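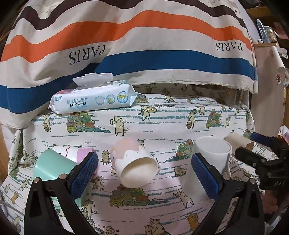 TX214 Household Textiles – Unit 6 handout
Laundering and the ageing of printed cotton
Revised Jun 27, 2018 (S. Lumbantobing)

6.1 Scope

Unit 5 dealt with fibre and yarn. This unit covers what repeated washing does to a finished printed cloth: shrinkage, loss of colour, and wear at edges and folds. Woven cotton only. Knits are treated in Unit 8.

6.2 Relaxation shrinkage

Cloth is held under tension during weaving and finishing. When it is wetted without tension the yarns return towards their natural length. Most of the change occurs in the first few washes and is usually greater in the warp direction. Percentage shrinkage is

S = 100 (L0 – L1) / L0

where L0 is the marked length before washing and L1 the length after washing and drying. Worked case: marks set at 300 mm, measured at 291 mm after drying, so S = 3.0.

6.3 Pigment and reactive prints

A pigment print sits on the surface and is held by a binder. It loses colour mainly by rubbing, so wear shows first along creases. A reactive dye bonds with the cellulose and stands up better to rubbing, but unfixed dye must be rinsed out at the mill or it will bleed on to pale ground.

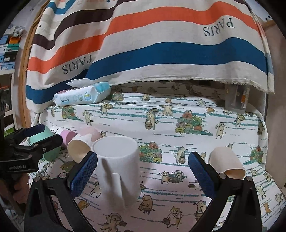 Fig. 6.1 White mug on a table cloth with a cat pattern.

Small repeated motifs make slight distortion hard to judge by eye. Measure across several repeats and divide.

6.4 Edge wear

Cut edges fray where the outer yarns are not locked. A double-turned hem removes the problem but adds thickness, and the fold then becomes the point of greatest rubbing.

6.5 Practical

Samples are from the Jasholm set, cut 600 mm square. Spin at 800 rpm, dry flat, leave overnight before measuring. Record warp and weft separately. Results to Omid Arabzadeh before Unit 7.

Reading: Sitompul, course notes, section on binders – skip the appendix.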